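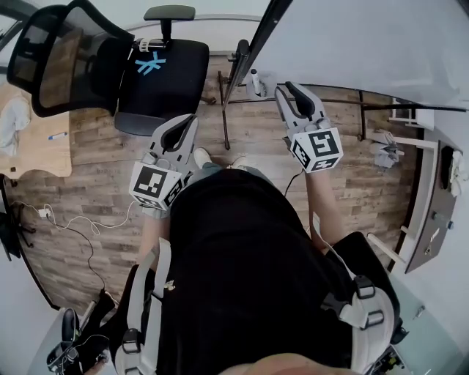
4. Shoes, Slippers and the Downstairs Neighbor

I promised in the introduction that I'd get to footwear eventually, and I have to admit I put it off. When Costel Marinescu and I started collecting noise diaries in Itham and Sengate, we were interested in floors. We wanted to know what people in apartments hear from above, and how they talk about it when they do. What people had on their feet was a box on the form, squeezed in between "pets" and "rugs," and I very nearly cut it to save a line.

I'm glad I didn't. By March the footwear box was where most of the writing was. People used the margins. They wrote on the back. One woman in Sengate stapled in a second sheet, all of it concerning a pair of clogs.

4.1 What people told us they wear

We got diaries back from 30 households across the two towns, and 13 of them described a strict shoes-off rule. I had expected the rest to be plain shoes-on homes, and they weren't. Most had something in between, and the in-between arrangements were wonderfully detailed. Shoes are fine in the kitchen and not past the hall closet. Shoes are fine if you're only going back for your keys. Guests can keep theirs on, but a brother isn't a guest. Sneakers don't count as shoes, or they count until somebody has mopped.

The sneaker question came up so often that we went back and gave it a code of its own. People in both towns treated sneakers as a soft, quiet, more or less harmless thing to wear inside, and they said so even in homes where boots and heels were banned outright. The pale sneaker toe against the wood-plank pattern in Figure 2 is the pairing I'd point to, a rubbery sole on a hard-looking floor. In the upstairs diaries that combination hardly ever gets a complaint from the person doing the walking. In the downstairs diaries it's a different story, and I'll come to that.

Slippers had their own problems. Costel, who grew up with a basket of guest slippers by the door and assumed everybody else had too, was surprised at how strongly some of our Itham households felt about them. Several thought it was rude to be handed a pair. One man wrote that he would rather go home.

4.2 What the neighbors heard

Now for the other side of the ceiling. Where we could, we asked the household below to keep a diary over the same period, and we didn't tell either household what the other had written. (They could talk to each other, of course, and a few clearly did.)

Downstairs neighbors almost never wrote about shoes. They wrote about people. "He's up." "She's pacing again." "The child has run to the window." They had a whole person worked out from the ceiling, with moods and habits and a route to the bathroom, and they'd only reach for footwear when the sound didn't fit that person. A heavy step in the evening became "he must have his boots on," when the upstairs diary for that evening had him in socks.

Socks, in fact, came out badly. I had always thought of socks as the polite choice, and so did nearly everyone upstairs. But walking in socks seems to let people come down hard on the heel, and what reaches the apartment below is a low thud that the diaries call booming, bumping, and in one case "like a sack of potatoes being put down very carefully." Sneakers gave a lighter knock that people noticed less at first and then, once they had noticed it, couldn't stop hearing. I don't want to lean on this too much. We had no sound level meters in anybody's home, and a diary is a record of what annoyed a person enough to pick up a pen.

4.3 The floor itself

I should say a little more here on the floors, as they do matter. The old Grustley buildings in Sengate were carpeted throughout when they were put up, and a good many have been redone in something with a wood look. Tenants were pretty relaxed in what they called it. "Wood," "wood floor," "the fake wood," and "the planks" all turned up for what the building manager told us was the same product on the same landing. We gave up trying to correct this and coded everything by appearance – plank pattern, tile pattern, plain, or carpet – which is why I've been so careful to write "wood-plank patterned" and not simply "wood" all the way through this paper. If it reads clumsily, I'm sorry, and I got tired of typing it too.

People changed their footwear when their floor changed. That was the clearest thing we saw in the Grustley diaries. Households that had gone barefoot on carpet took up slippers or kept their sneakers on once the planks went in, mostly on account of cold feet. So the downstairs neighbor got two changes at once, a new floor and a new way of walking on it, and blamed all of it on the floor. Complaints to the building office went up, and rugs were handed out, and the rugs went under the dining tables where hardly anyone walks.

4.4 A note on the survey from Strand

Readers who know this area will ask how our diaries square with the Strand tenants' survey, which had over 4000 replies and asked directly whether shoes were worn indoors. I've been through it a few times. The trouble is that it only allowed yes or no. After reading our margins I just don't believe there's a yes or no to be had. The Strand results show a tidy split by age, with older tenants more likely to tick "no," and our diaries show nothing so tidy. We had one retired couple where he answered "never" and she answered "always," and when we checked with them on 29 December 2015, right before we closed the data, they both stood by it. They'd lived together in that apartment the whole time.

I wouldn't throw the survey out. It's good on carpets, and we use it again in Section 5. But for footwear I'd trust the clog lady over a checkbox, and if we run this again I want a full blank page for shoes and a separate one for the stairs, where a completely different set of rules seems to apply. Costel wants to add door mats. We haven't settled that yet.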